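Polling Place Walk-Through: Safety and Access Checklist, With Comments
Kernby Community Hall, Makhubela Ward
Checked by Perla Villalobos, precinct lead
Walk-through started 7:15 a.m., Wednesday

Key: OK / FIX (before doors open) / WATCH (look again on voting day)

First, what a pleasure to be back in this hall! The new side door makes a huge difference and I kept walking in and out of it just to enjoy it. Comments are longer than the form asks for, as usual.

OUTSIDE

1. Path from parking lot to entrance clear and level - OK
The lip by the bike rack has been ground down. Walkers and wheelchairs should roll right over it.

2. Accessible parking marked - FIX
Paint is fine, one sign is missing. Huviro has a spare on the truck and will bring it with the booths.

3. No-campaigning line measured and marked - OK
Measured 200 feet from the main entrance, chalked on both sidewalks. The line lands just past the bakery, so both campaigns can still have their tables on the corner. Please re-chalk if it rains.

4. Campaign signs inside the line - FIX
Two yard signs on the grass strip, one from each side of the council race (very fair of them). Call both campaigns and let them collect their own. We don't throw out anybody's signs.

5. Outdoor lighting - WATCH
Fine at the door, dim at the far end of the lot. Look again after sunset, when the evening line is longest.

MAIN HALL

6. Entrance and exit doors open fully, no wedges - OK
Both swing easily and latch properly. Lovely!

7. Posted room capacity - OK
Sign by the stage says 200. We won't come near that indoors at any one time, but the greeter should know the number.

8. Booth layout leaves room to turn a wheelchair - OK
Taped it out on the floor and tried it with the loaner chair. The accessible booth goes nearest the side door, facing the wall, so that people passing can't see the ballot.

9. Cords taped down or routed along walls - FIX
The check-in tablets need power from the stage outlet. Use the rubber cord cover, the tape came up in February and I tripped on it myself.

10. Chairs for voters who can't stand in line - OK
We have 40 folding chairs. Put a row by the check-in table and a few in the hallway.

11. Ballot box seals and seal log - WATCH
Log is printed. Two workers from different parties sign at opening and closing, with no exceptions for being busy.

12. Check-in tablets - FIX
Waveo software loaded, and the test voter came up in almost no time on three tablets. The fourth wants an update. Paper poll book is the backup and stays on the table all day.

BACK ROOMS

13. Fire extinguisher tagged and reachable - OK
Tag is current. Keep the coat rack from drifting in front of it.

14. First aid kit - FIX
Low on bandages and out of gloves.

15. Sink for worker breaks - OK

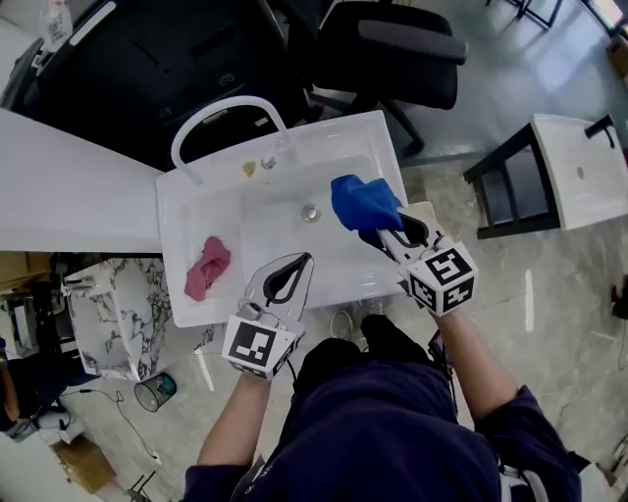

Item 15. Sink and faucet.

Please keep all food and drinks in the back. Coffee and ballots don't mix, as the 2 p.m. shift will remember!

16. Worker restroom and public restroom signed - OK
Arrows go up the night before.

PEOPLE

17. Every shift has a greeter and a line manager - WATCH
Afternoon is short one greeter. I have a name in mind and will call tonight.

18. Poll watchers' area marked - OK
Blue tape, left of the stage, with a clear view of check-in and none of the booths. Read them the rules before opening, all parties together.

19. Emergency contact sheet at check-in - OK
County office, fire, police, hall manager. Large print this time, and it looks great.

Open FIX items: 2, 4, 9, 12, 14
Recheck: evening before voting, after the booths are in
Signed: P. Villalobos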